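About Us: Can a Machine Clear the Table Yet?
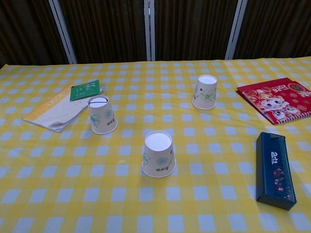 Magnusson

Drorine is a small testing company. We find out which household and shop-floor chores machines can do today and which ones they can't, and we publish the results. Our customers are appliance makers, a few warehouses, and people who run care homes and want a straight answer before they spend money.

We started in Ultitthorpe in a rented unit behind a tile store. The first year we tested only floor cleaners. Customers kept asking about tables, shelves and sinks, so we moved on to those, and tables are now most of our work.

A typical table test uses things anyone might own. Paper cups set mouth-down, a stack of papers with a small packet lying on top, a spiral-bound calendar, a long dark box. We put them on a checked tablecloth, because homes have tablecloths and a cloth can slide or bunch up when something pushes on it. The machine is asked to stack the cups, square the papers or clear everything to one side. A person does the same job first so we have a time to compare.

So far we have logged 1473 table trials. In 517 of them the machine finished the whole job with no help. We count a trial as failed if a person has to step in even once, which some makers think is harsh. We have kept the rule.

Cups are the easiest part. Most machines we have tested can pick up a paper cup without crushing it, and stacking two is usually fine. The third cup goes wrong more often than you would expect. Loose papers are still hard. A machine will take the top few sheets and leave the rest, or drag the whole pile and lose whatever was on it. Thin packets are worse. Cloth is the hardest thing we test, and we don't currently recommend any machine for folding it at home.

Shop-floor work is further along. The parts are the same every time and the bench doesn't move. Our Lirden site handles this side, mainly packing, sorting and bin filling. A packing trial there runs for 800 boxes without a break, and several machines have completed it.

So can machines do chores yet? Some of them, slowly, if the table isn't too crowded. If you need a room tidied by dinnertime, do it yourself for now.

We don't sell machines and we don't take a share of sales. Makers pay a flat fee for a test and get the full report whether they like it or not. Summaries are free to read on this site and are updated each June.

Both sites are closed on Sunday. To book a test, use the contact form and tell us the chore, the size of the machine and what power supply it needs.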